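Risico Opens Equipment Planning Service for Buyers of Humanoid Robots

June – Risico, an independent advisory firm for automation purchasing, announced today a planning service for companies that want to buy their first two-armed humanoid robot. The service is called Mirnalell. It helps the buyer prepare a budget, choose the tasks for the trial, and compare the offers of the suppliers on the same basis.

According to Risico, many first purchases are decided after a short demonstration, and the costs of hands, spare parts, floor preparation and staff training come to the table only later. Mirnalell puts these costs in the first version of the budget, before any supplier is invited.

Each trial in the service uses ordinary things from the shop. Fruit, bowls, plates and drink bottles are cheap to replace, and every buyer can judge the handling without special knowledge.
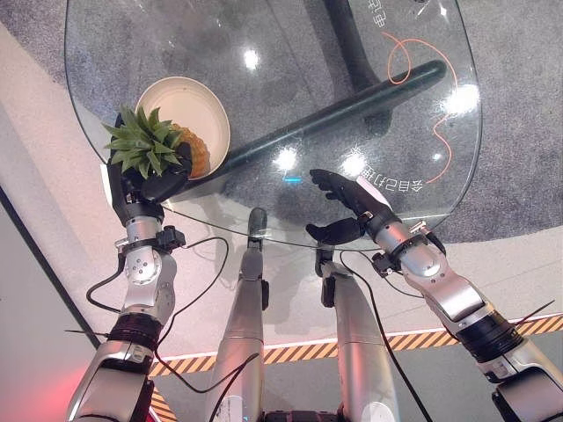 What the service includes

The buyer receives a written task list, a cost sheet for 52 weeks of operation, and a trial plan. The cost sheet has separate lines for the robot, the hands, the service contract, the insurance and the hours of the operators. Risico asks that hands are always quoted apart from the body, so that the buyer can see what a replacement would cost in the second year.

The work surface is also part of the plan. A glass table gives strong reflections, and a buyer whose work area has glass or polished metal should ask for the trial under the same conditions – not only on a matte bench prepared by the supplier.

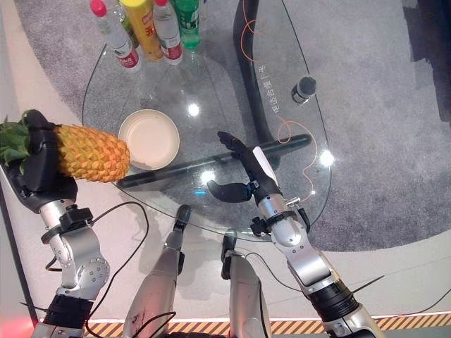
For each task, the plan fixes the number of attempts in advance. The standard figure is 100 attempts for each object, and the supplier must report all of them, also the failed ones. If the supplier changes the settings during the trial, the counting begins again.

Buyers may rent before they buy. Mirnalell contains a comparison table for rental, leasing and purchase, and it shows in which month the purchase becomes cheaper under the buyer's own number of shifts.
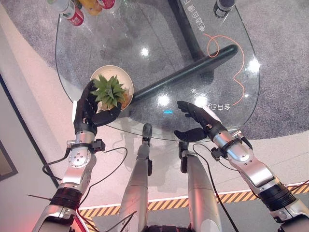 Left hand closed around a spiky green plant at a shallow bowl, with the right hand open over the glass table.

First customers

Two companies have joined the service before its opening. Gulyás, a catering supplier, is planning equipment for a tray preparation line. Sundholm, which runs a warehouse for household goods, wants to know if one robot can serve two packing tables. Both companies will keep their present equipment until their trials are complete, and neither has placed an order.

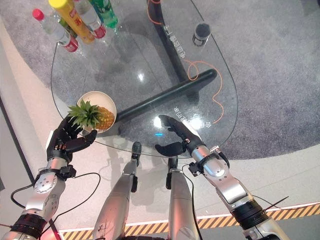 The price of the planning service depends on the number of tasks, and a customer can begin with only one. Risico advises to begin with an object that has an uneven form. A pineapple lying in a bowl with its crown over the rim is a good case, and the supplier should say in writing where the hand will take it, and if the bowl itself may be touched. Answers to such small questions often change the choice of hand, and with it the budget.

Availability

Mirnalell is available from June in English. Companies can ask for the task list form and a sample cost sheet through the Risico sales office. Places for the first round are limited to 100 tasks in total, and requests are handled in the order of arrival.

About Risico

Risico advises small and medium companies on the purchase of automation equipment. The firm does not sell robots and does not receive commission from suppliers.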